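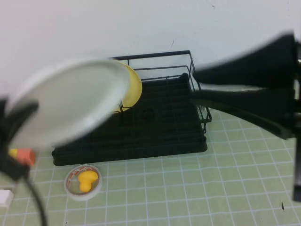
Teaching sessions at Amlow: questions people keep asking

Do I need to know anything about robots?
No. You need two working hands and the patience of someone who has assembled flat-pack furniture and stayed married. We teach you the controls in your first hour.

What will I be doing, exactly?
Moving a robot's arms by remote control while it records every joint and every camera. The current job is dishes and the rack. You show it how to handle a plate, then you show it again, and by Friday you will have opinions about plates.

How many times do I have to do it?
A full set is 600 good runs, shared between everyone on the rota. The record for one person in one day is 52, held by Marcela Halás, who would like it known that she was paid the same as the rest of us.

What counts as a good run?
The plate ends up where the task card says, it stays there when you let go, and you didn't stop halfway to scratch your nose. Small wobbles are fine. If you miss the first grab and recover, keep going and mark the run "recovered". Those are useful, and Henryk Sobczak gets quite sentimental over them.

I dropped something. Am I in trouble?
Press the left pedal, put things back, start again. Don't delete the recording. We keep the failures in their own folder, which is by some distance our largest.

Can I go faster?
Please don't. The robot copies your habits as well as your intentions, and one week of somebody rushing to catch the 17.40 bus gave us a policy that flung crockery. Slow down before contact, close the grippers, then move.

Why not just take hold of the arm and push it about?
We do, for single-arm tasks – ask Bogumił Górecki for the hand-guiding sheet. With two arms you run out of hands.

Will it do my washing-up at the end of all this?
It doesn't wash. It has never claimed to wash.

Who do I tell if I can't make my slot?
Leif Kirkegaard, before nine in the morning. Messages left on the whiteboard are read mainly by the whiteboard.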